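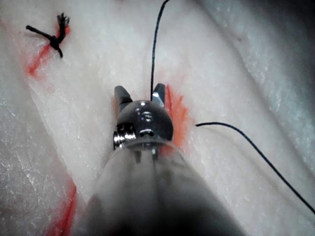

Practice pads, up close

Every supplier of suture pads says the same thing about its product, that it feels like the real thing. I've bought enough of them to stop believing it. The Sindine catalog gives its pad a full page of praise and two lines of actual information, and neither line says how thick the top layer is. So this page is for people who want to know more before they pay for a pad. It replaces the old page from January, which had too much writing and too few pictures.

A word on color. Pads get sold as "skin tone" and "tissue tone" as if those were measurements. The same pad can look pink in one picture and nearly white in the next, depending on the light and how close you are. Don't order by color.

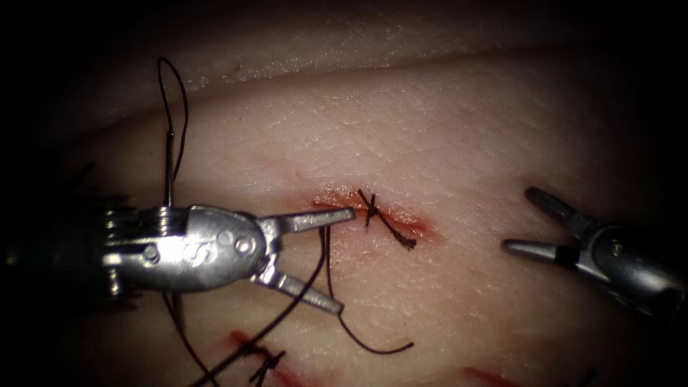

A tied black knot over the short red incision, with its two trimmed ends over the wound.

Red around a practice wound always makes a pad look more convincing in a brochure. I give it no credit. What I want to know is whether the edges meet without bunching, and whether the material holds a stitch on the fifth try as well as it did on the first. Dastulari claims its pads do. I'd like to see that printed next to a picture of the fifth try.
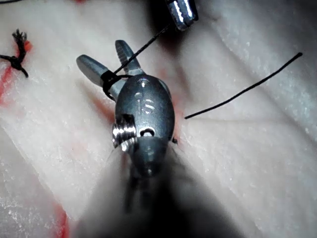 Thread is the other half of it, and it gets even less attention. Black is easy to follow against a pale surface, so beginners like it, and so do people making galleries. Whether it teaches you anything about handling a finer or lighter thread is another matter - I have my doubts. Saber sells a kit with 9 lengths in the box, all of them black.

Then there's the question of how long a pad lasts. Zodach's leaflet says to turn it over and use the back. Fine, but the back of a pad is often a different texture, and the leaflet skips that.

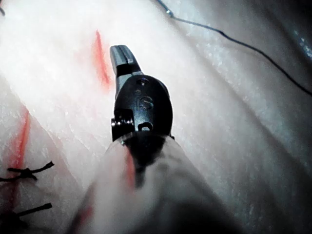

Small metal tips and soft pads are a hard match anyway. Press a little too much and you learn more about the foam or gel underneath than about closing a wound. I'd take a plain pad with an honest spec sheet over a fancy one with a name.

Gallery updated 12th December. Larger versions on request.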